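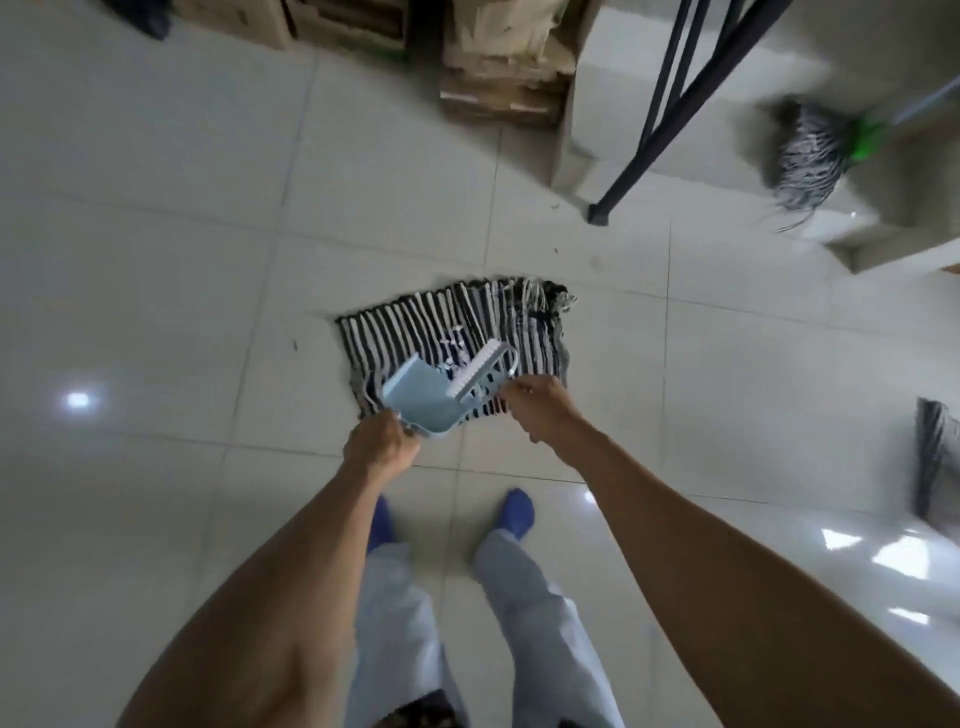
The little brush and dustpan, on the striped rug.

I finally cleaned the back room. It had been waiting since January, when the shelves came and I put them up and then left everything else where it was. The boxes got flattened and leaned against the wall, and after that I walked past them for weeks.

It's a small room with a white tile floor. I like the tile but it hides nothing. Every crumb and bit of lint shows, and when the lights are on you see the dull spots too. I used to get the big broom out for it. The broom is fine for the middle of the room and bad at everything else. It pushes the fine stuff into the grout lines and it drags the rug around.

So now I use a hand brush and a small dustpan, both light blue. I got them at Castillo, the hardware store two streets over, for less than the price of lunch. The brush has a curved handle with an opening in it, so it can go on a hook. I have not put up the hook.

The rug gets done first. It's a cheap woven one with dark and white stripes and it has been fraying since the first wash. I tried trimming the loose threads once and that made it worse, so I leave them. Scraps of paper and packing bits sit on top of the weave, and short strokes in the direction of the stripes get most of them up. Then I pick the rug up, shake it outside, and do the tile under it.
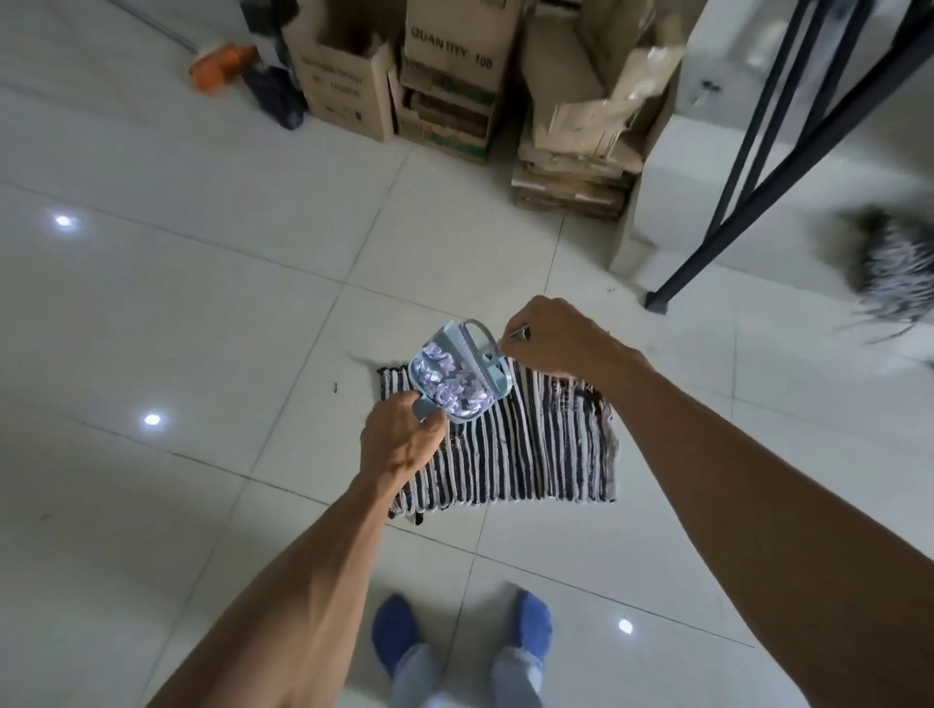 Home Notes, No. 208

The other job was sorting out small stuff. I had let a lot of it pile up while I was unpacking – wrapping, plastic inserts, the odd bit of metal. I don't like throwing metal in with the paper, so anything like that gets pulled out by hand. It's slow but you can do it while listening to something. I had the Solach album on and got through 7 songs before I was ready to stop.

The cardboard is still there. The Disura recycling center takes it flat and tied, and I'm out of string. One box I'm keeping for returns, in case the lamp I ordered from Skenari is as yellow as people say it is.

The plastic was the bulk of it. Shelf parts come with a lot of molded packaging, and none of it folds. It goes in the green wastebasket against the wall, along with whatever I've been wiping things down with. I empty that basket more often than the one in the kitchen, which surprised me.

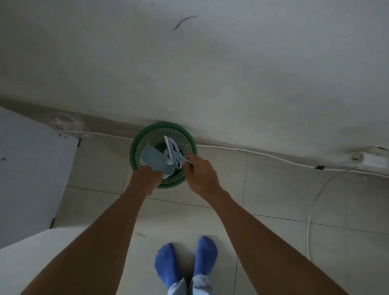 Do you sweep or vacuum first on tile?
I sweep first. A vacuum without a hard floor setting just blows the light stuff toward the walls, and then you have to chase it.

The wall back there could use a wash, and after that maybe paint. It has scuffs low down and one long scratch that I don't remember making. I have most of a can of white left from the hallway, and I'll check if it's still good before I buy another.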